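# Padded-palm gripper trials

A padded-palm gripper trial is a way of comparing two-finger grippers by what happens in the space between the fingers, where a soft cushion covers the palm. The method was first written up at the Virkano workshop, and it has since been taken up – with a good deal of friendly argument – by the people at Tarow.

The usual set of objects is a homely one: bowls, crates, and light inflatable balls, which are wonderfully hard to hold on to. Each gripper gets 20 tries per object, and the wrist camera records every one of them.

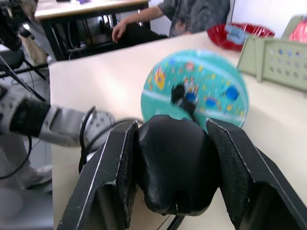 *Anghel, contributing editor, robotics pages. Last revised Jul 22, 2022*

With the teal ball up against the black padded cover, the textured pads on the inner faces of the fingers stand to either side of that cover, and it is this kind of contact that testers like to study most closely. A second arm reaches in from the left, as in most two-arm trials.

The Cluvelik controller, a favorite for this kind of work, stores roughly 200 tries before its memory needs clearing. Scores run from 0 to 7, and a dropped ball can still earn 2 points if the palm touched it first.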